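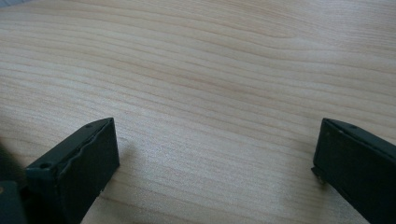
Re: [tables] Pale tops — oil, hard wax or leave it alone?

From: Shona Rutherford
To: the tables list

Jenő, sorry, slow reply, been on the road to Pirkthorpe and back with a van full of chairs. Answers under yours, quick ones, have to be back in the shop by 5.

Jenő Tóth wrote:
> Hello all. I have taken on a run of tabletops for the reading room
> at Pluvton. Light wood, very pale, they want it kept that way. The
> old ones were done in a gloss and after a few years they looked like
> weak tea. What are people using now on light tops that does not
> yellow and does not shine?

Water-based matte. Two thin coats, third only if the first two went on patchy. I know half this list will shout oil at me. Oil is lovely on a dark top, but on blond wood it pulls it toward yellow the minute it goes on, and you can't take it back off. Top in the photo is the look I'd aim for, pale and creamy, soft sheen, grain still showing.

If you want it paler still there are the oils with a bit of white in them. Used the Tramenar one on a bench last May. Fine, a bit chalky in the open grain. Stir it, then stir it again halfway thru the can, the white sinks and your last piece comes out a different color from your first. Ask me how I know.

> I am also not certain if I am looking at maple or birch. The client's
> paperwork says only "light hardwood faced". Does it matter?

For the finish, hardly. For matching, yes. Can't tell them apart from a photo myself and I wouldn't trust anyone who says they can, not on a sliced face. Look at the edge of the sheet if it isn't lipped yet. Or phone whoever sold it. Cartwright kept good records back when I bought from them, they could tell you what the sheet was from the ticket number.

What matters more is how thick the face is. Get that before you go anywhere near it with a sander. I went through one on a corner, four passes too many, and there's no fixing that. Hand block, 240, with the grain, stop early.

> Second thing. Some of the sheets have quite wild figure, the lines
> bunch up and swing across at one end and then go straight. Should I
> turn these down or cut around them?

Keep them! That's the nice part. Same sort of thing on the one I sent, wavy lines running across, then up toward the top they sweep down to the right, and lower down they settle out into long stripes. There's a faint pinkish cast in some of the streaks too, which a yellow finish would bury.

What I would do is lay them all out on the floor before you cut anything. Chalk an arrow on each one. Decide which way the sweep goes and keep it the same way on every table, or people coming in the door will see one table facing wrong and not know why it bugs them. Did 3 tables for a school library where I didn't bother and I still wince.

Also the wild ends show sanding scratches worse than the straight parts, the light catches the swing in the grain. Low lamp across the top before every coat.

> Third. They will be wiped down every evening by the cleaners. Will a
> matte finish survive this?

It'll survive a damp cloth. It won't survive the green scrubby pads, those polish it up in patches and you get shiny spots where everyone's elbows go. Write it on a card and tape it inside the cleaning cupboard. Felt under the lamps and bookends as well.

Leave it a full week before anything heavy goes on. It feels hard the next day and it isn't.

> Last, the price. I quoted 2,000 for the finishing labor and my wife
> says I am a fool. Is she right?

How many tops? You didn't say. If it's five, you're ok. If it's more then yes, listen to her. My own last job of that kind came to 1,006 with me supplying the finish, and that was small tables and no edges to do. Edges eat the time. Charge for edges seperately.

Things you didn't ask:

Do the underside too, same number of coats. Otherwise it cups.

Make a test piece from the same sheet and leave half of it under a book in a sunny window for a few weeks. Wood that pale changes color on its own whatever you put over it, and you want the client to see that on a scrap and not on a table.

Don't use steel wool between coats with water-based. Bits stay behind, rust spots. Gray pad is fine.

Send the size of the tops and I'll work out how much finish you need, I've got the numbers somewhere. And a picture of the worst end of the worst sheet pls — I bet it's the best one.

Shona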